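Bevan House Gallery: Floors and Furnishings

November 9, 2024

Bevan maintains a gallery of the interiors in its care as a record for residents, staff and visitors. The current selection concerns the ground-floor rooms of the Clevby wing, where the floor surfaces were reviewed in October. The full collection holds 2,793 pictures and may be consulted at the front desk during opening hours.

The Clevby rooms are used throughout the week for meetings, classes and quiet work. Their floors were chosen in a pale finish to brighten the interior during the winter months. Furniture is supplied by Mimano and Fledelar and is moved frequently, so the condition of the floor is checked 3 times a year.

Users of the rooms are asked to lift chairs and tables when changing the layout. Items left standing on the floor should be returned to the storage room at the end of each booking. Marks or damage should be reported to the front desk on the day they are noticed.

Prints of any picture in the collection may be ordered in writing. Requests should give the name of the wing and the subject of the picture. Pictures may be reproduced for teaching purposes, provided that Bevan is credited.

Clevby Wing, Ground Floor
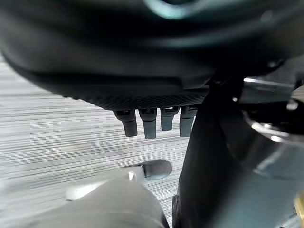

Light gray and white floor with a streaked pattern, Clevby wing.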